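Home | Latest | World | Region | Letters | Archive | Subscribe

The river treaty is back on the table

Well, this is the one we've been waiting for! After a long, gloomy winter of canceled meetings and grumpy statements, the two sides in the Munro River talks are sitting down together again, and for once there's real movement to report. I've been following this thing through every stalled round, and I can't remember the last time I opened a draft text and found so few brackets in it.

A quick refresher for newer readers. The Munro runs down out of the Illstead highlands, crosses the border, and ends up feeding the farms and towns on the Dalter side. For 23 years the flow has been governed by an agreement that was meant to be temporary (it even says "interim" on the cover page). Illstead controls the upper gates. Dalter needs the water in the dry months. Every spring the same argument comes around about how much gets released and who gets to check the gauges, and every spring it gets settled by phone calls at the last minute.

The new draft would change that. It sets a minimum release for the dry season, puts inspectors from both countries at the gates, and creates a joint office to handle complaints before they turn into speeches. It runs to 11 articles, and delegates have already initialed most of them. The two still open are the big ones, money and what happens in a drought year, so nobody should start printing the commemorative stamps. But still!
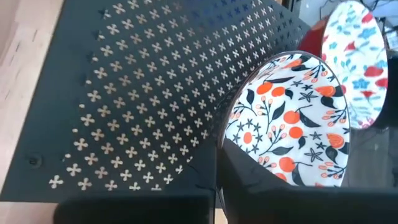

HULBERG, February — Delegates went back into session here at 9 a.m. and were still at it when the cafeteria closed, which in Hulberg is late. The morning was given over to the drought clause. Illstead wants the right to cut releases when its own reservoirs drop below a set level. Dalter can live with that, its delegation says, as long as the cuts are shared and the readings are public. That last part is new. As recently as the fall round, Illstead wouldn't discuss publishing its reservoir numbers at all, and now its negotiators are haggling over how often to post them.

The money question is slower going. Somebody has to pay for the joint office and for repairs to the lower gates, and an even split is popular with exactly one of the two governments. A compromise passed around in the afternoon would have Dalter carry more of the repair bill for the first few years, then even things out. Both delegations took it back to their capitals overnight, and neither one called it unacceptable on the way out the door. Longtime readers will know how rare that is.

Then there's ratification. In Dalter, the treaty needs a simple majority, and the governing coalition has one, just barely. Illstead is trickier: over 20 upland districts get a say before the national vote, and a few of them have opposed every water deal ever put in front of them. Their councils are asking good questions, too, especially about grazing land near the gates, and I hope the negotiators answer them properly this time.

The talks are expected to run through the end of the month. If the text is finished, we'll go through it article by article in the next issue, maps included. Got a question about the treaty, or a view from either bank? Write in! We read all of it, and the best letters go in the spring edition.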